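Okville Libraries Will Keep Lost Items for Longer

Friday, April 6, 2018

OKVILLE — Visitors who leave an umbrella, a scarf or a bag in one of the town's public libraries will soon have more time to get it back. The library service said this week that it will keep lost items for 113 days from the start of May. Until now the limit was four weeks.

The change comes after many complaints during the winter. Some visitors returned to the Mollah Street branch in February to ask for coats and gloves they had left there before the holidays, and they learned that the items were already given to charity.

"Four weeks is a short time for a person who comes to the library once in a month," the service wrote in a notice that hangs now at the entrance of every branch. "We have heard this from many readers and we agree with them."

Last year the libraries in Okville collected 736 lost items. Umbrellas were the largest group, followed by gloves and water bottles. Reading glasses were also common, and the staff at the Suleo branch have a full drawer of them. Fewer than half of all the items went back to their owners.

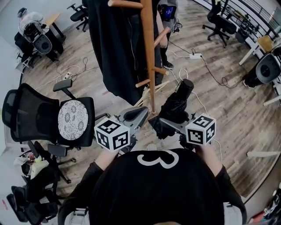
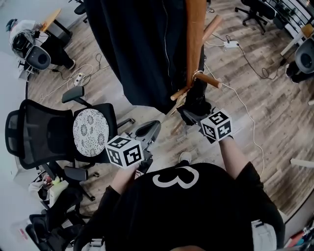 Under the new rules, each item will get a paper label with the date and the name of the branch where it was found. Small items will stay at the front desk for the first week. After this they will go to a storage room at the Mollah Street branch, which is the largest of the 11 branches. Larger items, such as strollers and suitcases, will go there on the same day.

Visitors can ask for an item at any branch, in person or by telephone. They must describe it and say on which day they think they lost it. If the item is in the storage room, it can be sent to another branch with the van that carries the books. The van drives on Tuesdays, so the wait can be up to one week. There is no fee.

Phones, wallets, keys and identity cards are not part of the change. The libraries will continue to bring them to the police station on the next working day, and owners must ask for them there. Food and drinks will be thrown away in the evening, also as before.

The service has set aside 4000 dollars for shelves, labels and a simple computer list which all the branches can read. The list will replace the paper notebooks that every branch has kept for itself. In the past, a visitor who did not remember where an item was lost had to call one branch after another.

Not everybody is satisfied. Some readers at the Suleo branch asked for photos of the lost items on the library website — the service answered that it does not plan this for now. It fears that people could claim things which do not belong to them.

Items that are still in the storage room after the new limit will be offered at a public sale in the reading hall on Mollah Street. The money will be used for children's books. Clothes that are not sold will go to charity, as they do today.

The new rules are only for items found from the first day of May. Anyone who lost something in March or April should ask at the branch soon, as the old limit still applies to these items. The Brakex Road branch is closed until the end of the month for work on its heating, and its lost items can be picked up at Suleo.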